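Notebook index | Previous entry | Next entry | Parts list | Shed rota

19 December 2018
Lanying Fu, Eltside shared workshop, back bench

Carrying on with Tutono (the arm). Kettle still broken. Heating on, in the sense that the light on it is lit.

Started with the wrist, as the last entry ended with me writing "wrist fine now" and underlining it. Wrist not fine. Joint five has a dead patch near the end of its travel where the motor hums and thinks about things. Took the cover off, cleaned the grub screw, put thread lock on it, put the cover back on, found the washer on the bench. Took the cover off.

With the washer in, the dead patch is smaller. I can live with it if we keep the arm away from that end. Édgar says this is how bridges fall down. Édgar has not yet finished the base plate he promised in September, so I have filed his remark with the base plate.

Then the work cell. The two walls are up and square enough. Bořivoj did the papering with the end of a roll from his aunt's hallway, and I'll admit I argued for plain grey paint until I saw the matching numbers. On grey board the wrist camera finds almost nothing to hold on to and the position estimate wanders off like a dog. With the damask it has urns. It has a great many urns. The one worry is that a repeating pattern lets it lock on to the wrong urn, which it did twice before lunch, confidently, and drove the fingers at a spot one whole repeat to the left. Stopped it by hand both times. Fix for now: don't let the estimate jump further than half a repeat between updates. Crude, seems to hold.

The aluminium strip in the corner is the better landmark anyway. It's a straight line, it doesn't repeat, and it has ridges that catch the light. Omid wants to use it as the only reference and ignore the paper completely. I want both. We agreed to try his way first, since he had already written it. 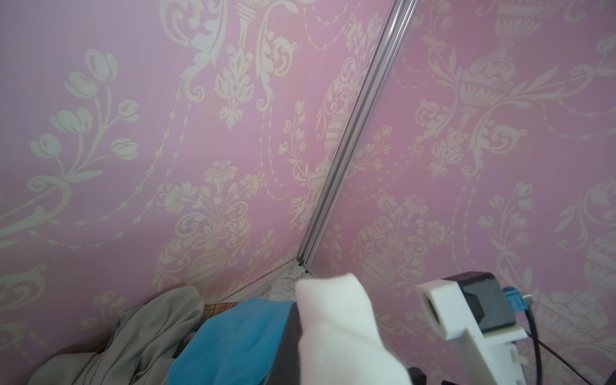
Wrist camera, cloth pile in the corner. Finger lined up near the foot of the strip.

Cloth test. The rule is to pick one piece from the heap and put it in the tray, without bringing its relatives. Results over 51 tries, written up properly in the shared sheet, short version here:

Turquoise one: easy. Stands out from everything, folds have a decent edge, fingers get hold of it first go more often than not. If all laundry were turquoise we could go home.

Grey-green one: middling. The finder likes it but picks the flattest bit, where there is nothing to pinch. Need to make it prefer a ridge. I have written "prefer a ridge" on the whiteboard, which is as far as that has got.

Plaid: fine when it's on top. When only a scrap shows, it gets treated as part of whatever is lying next to it.

Lace: awful. The camera looks straight through the holes and decides the lace is a speckled bit of whatever lies beneath. When it does go for it, a fingertip catches in the openwork and up comes the whole thing plus a passenger. Setareh suggested a lace-only mode. I suggested not owning lace. Undecided.

The soft fingers are worth the trouble they were to cast. No snags on the plain cloths, and when Tutono put one into the wall during the urn business it left no mark on the paper. The old hard ones would have gone through to the board. Second pair is curing on the windowsill, so expect it some time in spring.

Camera bracket: this is the fourth print and the first I'd call stiff. I ran it at 135 mm/s for the outbound move and the picture stays steady. At 300 it shakes enough to blur, so 300 is off the table until somebody braces the forearm. The cable still bothers me. It leaves the plug in a loop and hangs down with no strain relief, and sooner or later it'll catch on something. Zip tie at minimum. Omid, you had the bag of small ones.

Lighting is uneven on the walls, brighter higher up, dimmer down by the cloths where we need it. Borrowed the desk lamp from the sewing bench, which helped, and then the sewing bench wanted it back.

To do:
- tie the camera cable down
- ridge preference in the grasp finder
- urn jump limit: move out of my test script into the main one
- try Omid's strip-only version with the lace removed, then with it back in
- base plate (Édgar) (September)
- order more thread lock, and washers, so that I can lose them at leisure

Left the arm parked and the power off at the wall. The tray is under the bench with the spare cloths in it, please don't take them for rags, we already lost a good tea towel that way.

LF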